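Skolmont Opens Free Food Allergy Drop-In at the Kutel Street Clinic

For immediate release

Hi, I'm Viorica Filip, and I run patient education at Skolmont. I've been asking for this one for a long time, so forgive me if I sound a little giddy! Starting in September, we're opening a free drop-in for people living with food allergies, and for the parents, roommates and grandparents who cook for them.

Last year our nurses took 977 calls about food allergies, and 416 of those came from families in the first month after a diagnosis. I've sat in on plenty of those calls. People want to know what to cook tonight, what to tell the school, and whether a "may contain" line means they have to give up the cookies everybody likes -- and ten minutes on the phone doesn't get you very far.

So come in and sit down with us. A nurse and a dietitian will be there from 4 p.m. until 7 p.m., and you don't need an appointment or a referral. Bring your allergy plan if you have one. Bring packages from your own kitchen too, including the ones with labels in another language (we have staff who read Romanian, Spanish and Chinese, and they love this stuff). 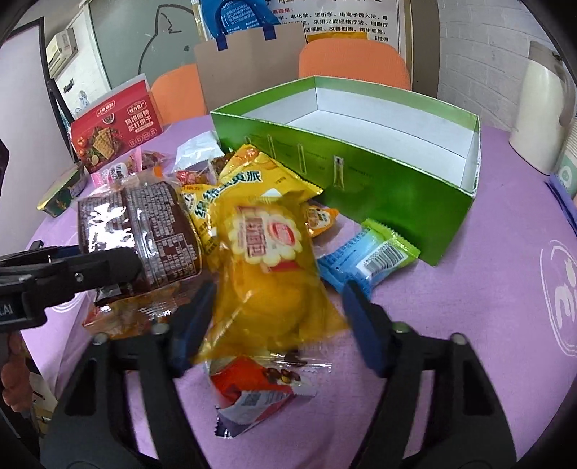
What you'll find there

We'll have label-reading help, practice with trainer injectors, and a quiet corner for kids. Zolleo, our translation partner, has put together a pocket card that lists common allergens in the languages our patients speak at home. We printed 3,000 of them, so please take a few for the babysitter.

One thing we won't do is allergy testing. If you think you're having a serious reaction, call 911 right away and use your epinephrine if it's been prescribed -- please don't wait for our doors to open.

Who's paying for it

The Ackermann Fund is covering the first year, with room for 600 visits. If we fill up faster than that, I'll be back knocking on their door!

Questions can go to me, Viorica Filip, at the Skolmont patient education desk on Kutel Street. I pick up my own phone most mornings.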